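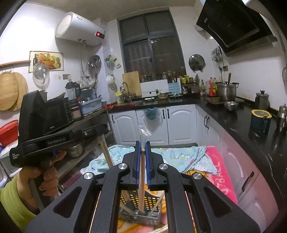
Slide 1. Chopsticks, cutlery basket, and a kitchen that hangs things up.

Leave the slide up while people sit down. Don't start on the chopsticks. They'll have noticed the chopsticks.

Opening. My name is Yasmine Nasr and I'm going to talk for a quarter of an hour about where cutlery lives. You were free to go to the Arkmont session on lighting. You didn't, and we must all get on with it.

Point at the wall first. Pot lid on a hook. Steel bowls, hung. Mug, hung. Bamboo tray and the round cutting board, hung. In a small kitchen the wall is the cupboard, and whoever set this one up knew that and still found room for a picture of fruit. Pause here. Someone always likes the fruit.

Then the basket. Metal, square holes, chopsticks stood on end. I have strong feelings about the drawer tray, which I'll keep to one minute (watch the clock, it was four minutes in July). A chopstick in a drawer rolls to the back and marries a skewer. A chopstick in a basket leans. You can see it and you can get at it with one hand while the other is stirring.

Objection from the floor: dust. Yes. There is also dust in your drawer, along with a birthday candle and the key to a bicycle you sold.

Next, holes. My first cutlery pot was a solid one from Clillard, very handsome, and it kept a finger of grey water in the bottom that I discovered by smell. Buy one with holes. Put a saucer underneath if you're fussy about the worktop. I am, on alternate weeks.

Which end up? Handles down for chopsticks, tips in the air, is my habit. Bae, who shares my kitchen, puts them in the other way and we have agreed to mix them. Ask for a show of hands. Don't argue with the result.

Textiles, briefly. Go back to the pink towel with the football lettering. Every kitchen has a towel that began life elsewhere, and it's usually the one that gets used. My good linen ones have been folded since 2018-01-01 and look marvellous.

Skip the spice jars on the sill if running late. If not: sunlight, paprika, regret.

Homework: empty the cutlery drawer tonight and put back only what you can name. Questions, then tea.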